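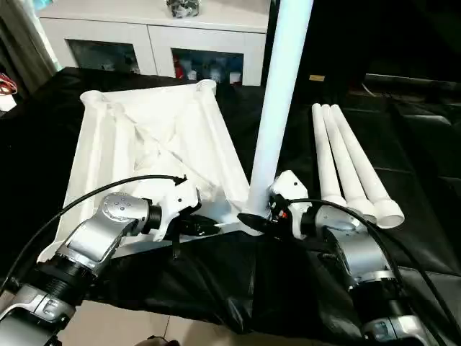 Malinowski wrote in the margin of last term's handout that a machine which needs four minutes to do what a ten-year-old does in five seconds can't be said to do the chore at all. I've kept that remark on my desk ever since, and I want to start this session with it, partly to argue with it and partly since I think half of you agree.

# Session 8: Can they do the chores yet?

Course notes, July 2020

Okay, so last time we did wheels and maps (vacuums, warehouse carts, all the stuff that drives around and mostly avoids bumping into things). Today is hands. My short answer to the title is "some, slowly, if you set the table for them," and the rest of these notes is me trying to earn that answer.

## Putting things together

I picked tube-and-fitting assembly as our main case because everybody has done it. Shoe racks, laundry stands, those little shelving units that come in a flat box with a bag of parts. You grab a tube down near the end, you wiggle it into the fitting, you lean on it, done. Two grippers can share that job the same way your two hands do, one working the tube and the other free to steady the frame.

Now think about what the leaning involves! If the tube is off by a hair, it jams. You feel the jam in your wrist before you see anything, you back off, you twist. A robot that is only following positions will happily keep pushing, and then either the frame slides away or the tube pops out of the fingers. So the hard part of the chore is in the last half inch, and that's also where the view is worst, with the gripper's own body sitting in front of the thing you need to look at.

A few other things that make it nasty:

- White tubes on white parts. Edges get hard to find, and depth cameras don't love smooth round surfaces.
- Shiny table coverings, which throw highlights around.
- A long tube held near the bottom. A tiny tilt at the fingers is a big swing at the top.
- Half-built things flex. The frame you measured a minute ago has moved a little.

Shop floors solved a lot of this years ago by cheating, and I mean that as a compliment. At the Bonolia plant we visited in October, every tube arrives in a slot, facing the same way, and the fixture clamps the frame dead still. The cell there ran 1,732 insertions on the shift we watched and jammed on 11 of them. Great numbers! Then somebody switched to the next tube length and the whole cell sat idle while it was set up again. Your living room has no slots and no clamps, and the tubes are wherever you put them down.

## Back to that margin note

Is slow the same as can't? I go back and forth. For a shop floor, sure, speed is money, and a person at the bench wins. At home I'm less convinced. If I leave for work and come back to a finished rack, I don't much care that it took all afternoon. I do care if I have to stand there and rescue it every time a tube rolls off.

So the number I'd rather have you look for in a paper is how often a person stepped in. The Valtivmont report (in your reader) gives 752 trials and a nice success rate, but you have to dig through the appendix to find the resets. Go dig.

## Before next session

Read the Kolville chapter on force sensing, skip the derivations if you must. Then put together or take apart something at home, with gloves on, and write me a page on where you got stuck. Thick winter gloves are best. Laundry folding is next, and it's worse.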